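Distimness Home Help > Kitchen > Drying and storage

Where do chopsticks and small spoons go when your dish rack has no cutlery cup?

Asked in October, viewed 2100 times, 3 answers

I have a wire dish rack, the plain open kind, and I love it for plates. The problem is everything skinny. Chopsticks go straight through the bars. Teaspoons sort of hang there for a second and then drop, and I find them underneath the next morning sitting in a puddle. There are only two of us but we eat noodles most nights, so it's a LOT of chopsticks.

I tried laying them on a towel next to the rack and the towel was soaked by bedtime and smelled funny after a couple of days. My counter space next to the sink is 58 inches total and the coffee maker takes a good chunk of that, so I don't want a second rack if I can help it. What does everybody else do? Also, is it bad to leave wooden spoons wet overnight? I've had one go gray and fuzzy on me.

Answer 1 (accepted, 109 people found this helpful)

Oh, I fought with this for years! Stand a cup in the rack and use that. Any mug you don't care about will do, as long as it's heavy enough not to tip when you drop a handful of stuff in. Put it at one end so the plates still have the rest of the rack, and give the small flat things a tray of their own off to the side.

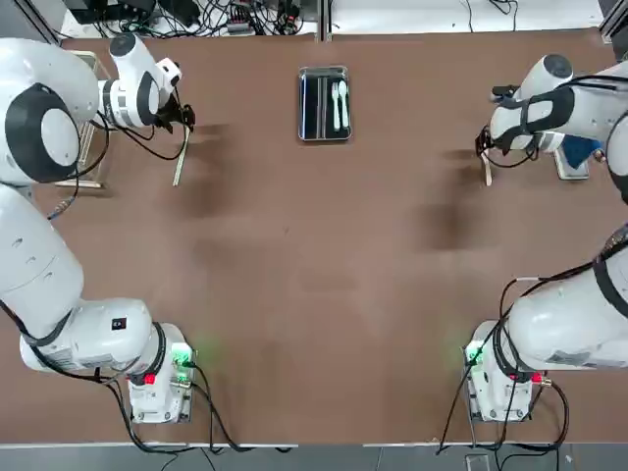
Reading time for this answer: 2 min

So the basic idea is one spot for tall things, one spot for short things, and the rack itself only for what it can hold. In my kitchen that means a cup inside the rack for chopsticks, and a little tray behind it where the spoons land. Wooden spoons I keep out of both, and I'll get to that.

A few things I learned the hard way:

Chopsticks go in the cup fat end down. If you put the eating end down it sits in whatever water has collected at the bottom, and that's the end that goes in your mouth. Shake them off over the sink first, all in one bunch, it takes two seconds.

Empty the cup every time you empty the rack. A regular cup has no holes, so the water just sits there. I skipped this for a week once and there was a slimy ring at the bottom that I had to go after with baking soda (gross). If you have an old cup you can drill, even better, but I never got that far.

Don't overfill it. I stop at 8 chopsticks, four pairs, because past that they press together and the middle ones stay damp. There's always one that ends up on its own on the table, too. I've given up on that one.

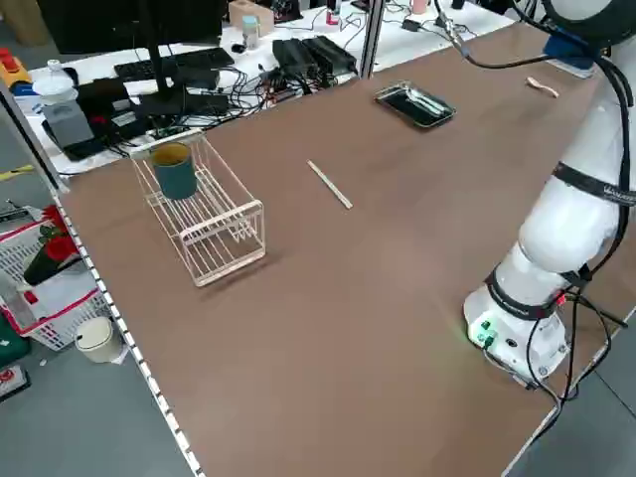

For the tray, pick one with a bit of a lip so the water doesn't run off onto the counter, and wipe it out when you put the spoons away. Mine gets spotty, but a dry cloth fixes it. Metal spoons dry fast anyway if you don't nest them.

Now the wooden spoons. Yes, leaving them wet overnight is bad for them, and gray and fuzzy means the grain has lifted and it might be getting moldy. Wipe them with a towel right away and then lay them out flat somewhere with air around them, and flip them once if you think of it. Before you throw out the gray one, try sanding it lightly and rubbing in some mineral oil. If it still smells musty after that, let it go.

Answer 2 (14 people found this helpful)

I bought the clip-on cutlery holder from Bustis and it's OK. It hooks over the side wire and has slots in the bottom so it drains, which beats a cup. But the slots on mine are wide enough that thin chopsticks poke through, so I cut a scrap of that rubbery drawer liner and put it in the bottom. Measure your rack wires before ordering. The hooks were too tight for my old rack and I had to bend them with pliers.

For your towel problem, use two and swap them at breakfast. One wet towel for days is always going to stink.

Answer 3

just put them away wet, been doing it forever and never had a problem

Comment on Answer 3: please don't do this with wood!! I ruined a whole drawer organizer this way, it went black in the corners

Comment from the asker: Thanks all! Went with the cup for now, using an ugly one from the back of the cabinet. Fat end down makes so much sense, I had been doing it backward. Might still look at the clip-on if the cup gets annoying. The gray spoon is sanded and oiled and looks better, still deciding about the smell.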